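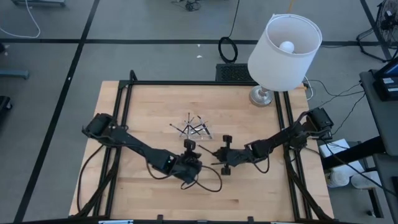 ## Hartwachsöl Kalalley, seidenmatt

Ich streiche meine Tischplatten seit November nur noch mit dem Kalalley – und ja, ich verkaufe es auch, also bin ich befangen! Es riecht ein bisschen nach Orange und lässt helles Holz hell. 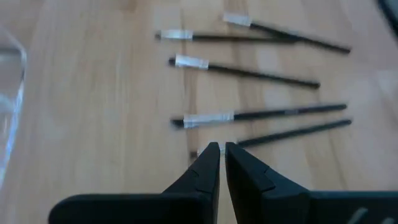 *Schmale Pinsel mit schwarzem Stiel auf hellem Holz*

Zwei dünne Schichten reichen mir völlig (bei der ersten bitte geduldig sein, über Nacht stehen lassen).

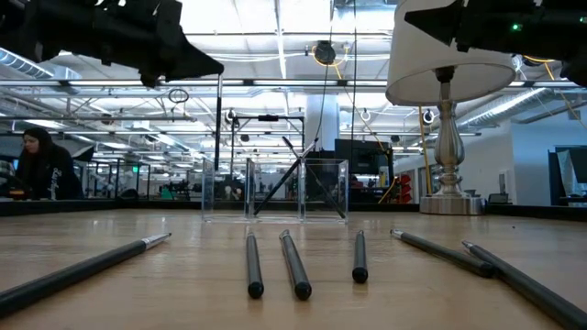

Den Überschuss nehme ich mit einem Baumwolltuch ab, immer längs zur Maserung.

**Inhalt:** 1000 ml
**Art.-Nr.:** 2138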